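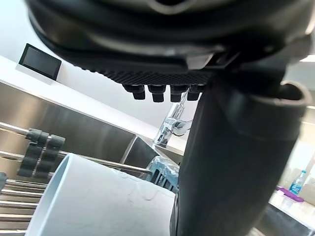 Stainless steel sink area with chrome faucet and dish rack.

Trevusero Publishes Layout Guide for Small Kitchen Sinks

Jan 25, 2026 – Trevusero, a supplier of kitchen fittings, has published Lellance, a layout guide for double-basin sinks in rental apartments. The guide covers basin use, faucet placement and the drying of dishes where counter space is limited. It replaces a leaflet issued in November.

The recommended layout places an expandable drainer across the smaller basin and leaves the larger one free for washing. Plates are set upright in a wire rack and spaced so that their faces do not touch. Utensils go in a separate cup at the end of the rack.

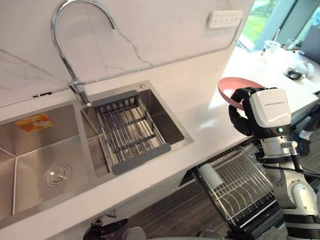 Glasses and small bowls are dried apart from plates, on a nearby table if one is available. The faucet should stand between the two basins, with the spout high enough to clear a stockpot.

"Most of the questions we receive concern the rack and where it goes," said Zinash Hailu, product manager at Trevusero. "The guide gives one layout and the clearances for it."

Lellance runs to 30 pages. A first printing of 2000 copies will go to property managers and installers at no charge.

Press contact: Gadisa Derese, Trevusero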